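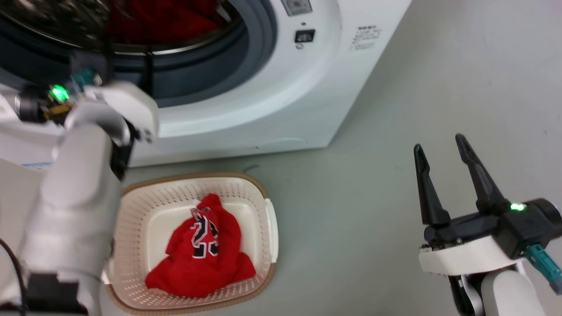
How does seeding work in the district tournament?

Print this page | E-mail this page

Posted by Kamonchanok Intarasuk

My daughter just made varsity volleyball at Gadham and I am all in! I played a little in school but never past the regular season, so I'm lost on how districts work. We have five teams. Gadham and Cleltmont split their two matches and could end up with the same record. Who gets the top seed? And is the home gym decided by seed, or does it rotate? I'd love to plan rides for the grandparents.

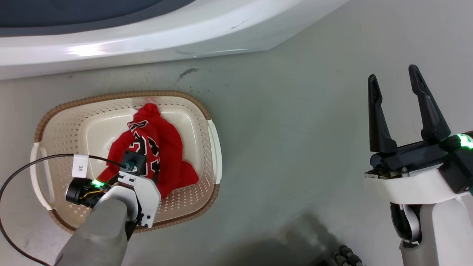
Replies

Grigoris Alexiou
Welcome, you are going to have a blast! In our district the first tiebreaker is head-to-head matches, and you say those were split, so it goes to sets won in those two matches. If Gadham won 3-1 and lost 3-2, that's five sets to four and Gadham gets the seed. If the sets are even too, they add up the points from those matches. We had that one year and it came out 110 to 97 in the deciding column — I still have the scoresheet. Check your own district's handbook though, some of them flip a coin after sets. Higher seed hosts until the final, and the final is at a neutral gym. With five teams, the fourth and fifth seeds play in first and the winner gets the top seed.

Nuno Morais
pretty sure its a coin flip. go Cleltmont

Brynhildur Brynjólfsdóttir
Grigoris has it right for sets, and I'd add one thing: ask the athletic office whether the non-district matches count. They don't where we are, and a lot of parents work out the standings wrong from the overall record. The bracket usually goes up on the gym door the night after the last match, and the coach will have it before that. Get there early for the first round, the JV parents fill the lower bleachers and it gets so loud in there — I love it. Bring cash for the gate, ours doesn't take cards. Good luck to your daughter!

Contact us | Copyright Thammasiri Community Help | Back to top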